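4.3 Recording hand-held gripper episodes

This section covers tabletop episodes recorded with the Trarix paired grippers. Complete the tracking calibration in 4.2 before you begin. One operator wears or holds both grippers; a second person runs the Vuvura console.

1. Clear the white work surface of anything not on the task card.

2. Route the left and right gripper cables back along the forearms and off the near edge of the table. Leave enough slack for full reach.

3. Place the task objects at the start positions on the card. For task 101 (brush and basket), the basket goes near the centre of the surface with its handle up.

4. Hold both grippers clear of the objects, jaws open, until the console shows READY.

5. On the start tone, carry out the task at an even pace. Use one gripper for the object and keep the other low and open beside the work unless the card calls for two-handed contact.
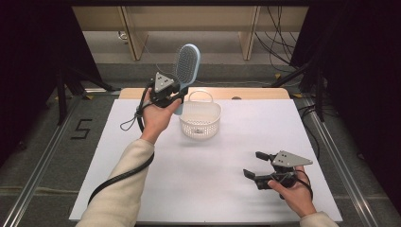 Figure 4-6. Task 101: brush held upright in the left gripper, right gripper open.

6. When the task is finished, open both grippers, withdraw to the near edge and hold still until the stop tone.

7. The console operator labels the episode as Complete, Partial or Discard. Do not label an episode Complete if an object was touched by a bare hand after the start tone.

8. Reset the objects. Vary the start position and orientation within the limits on the card before recording the next episode.

NOTE: Episodes longer than 240 seconds are split automatically and will not be accepted for training. Discard and repeat.

NOTE: Recovered errors are useful. If an object slips and is picked up again with a gripper, keep recording and label the episode Complete with the tag RECOVERY.

CAUTION: Do not cover the perforated top plate of either gripper with a sleeve or hand. If the console reports error 283 (pose lost), stop, return both grippers to the near edge and restart the episode.

CAUTION: Do not pull a gripper by its cable. Check the connectors for wear at each changeover.

The quota for each task is 3000 accepted episodes. Partial episodes are stored but do not count toward it. Changes to a task card must be authorised by the Dosatness data lead (Soledad Barrios) and entered in the card register before the next session. For uploading, see 4.4.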